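Marnik Shelf Kit

The Marnik Shelf Kit is a boxed set of parts for teaching and testing robot arms on simple kitchen shelf tasks. It is sold by Janssen, a supplier of laboratory equipment based in Fleltville, and was released on July 5, 2019. The kit does not include a robot. Buyers use it with an arm they already own, fitted with a two-finger gripper.

Contents

The standard box holds a two-tier wire rack, a tile-pattern floor covering and a printed task book. Bottles and jars are left to the buyer, who is asked to use ordinary groceries with their labels on. The task book gives 10 basic tasks, most of them variations on moving a bottle from the floor to the rack or back again. 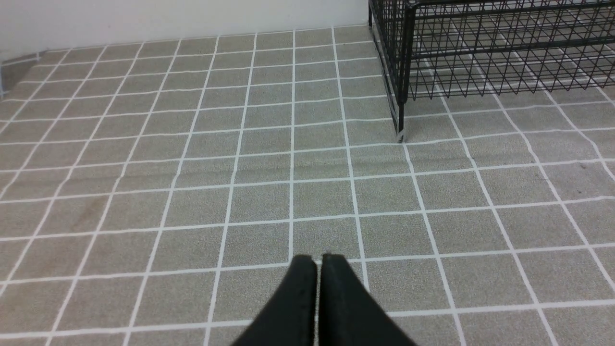 The floor covering can be rolled up for storage. It should be laid out the day before use, as the folds take time to settle. Small ripples that remain are allowed under the task book's rules, but a crease directly below the bottle is not.

Rack

The rack is made of thin black wire with a square mesh and thicker bars along the main edges. The rear tier is the taller of the two, and the lower tier projects in front of it. The feet have pale caps. Open mesh is harder for many depth cameras to read than a solid shelf, and the task book treats this as part of the test. A solid insert for the lower tier is sold separately.
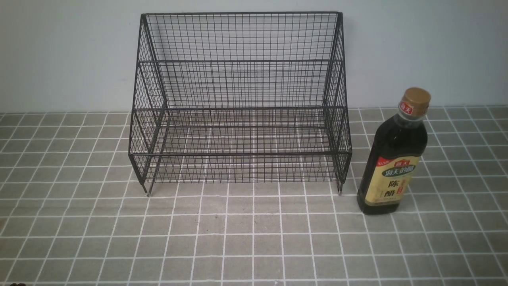
The rack against a plain wall, with a bottle of vinegar to its right.

Use

A full session consists of 100 attempts at one task. The arm starts each attempt with its gripper clear of the rack and the bottle. An attempt fails if the bottle tips over, if the rack is pushed out of place or if the time limit is passed. Results are entered on a paper sheet or in Erkier, a logging program supplied with the kit on a 3-month licence. Erkier can store video from a wrist camera and a head camera side by side.

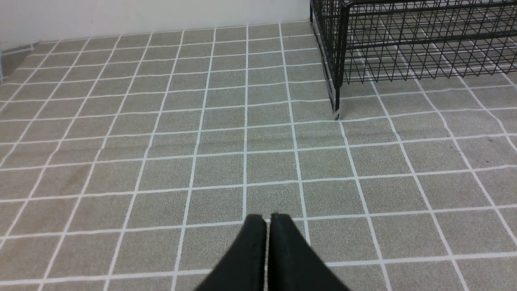 Reception

Early buyers were mainly colleges and small workshops. Reviews praised the low price and the clear task book, while the short licence for Erkier drew complaints. Several users also found that the floor covering crept under heavy arms. Janssen added adhesive corner strips to the box in October of the same year. The first production run was 1,000 kits.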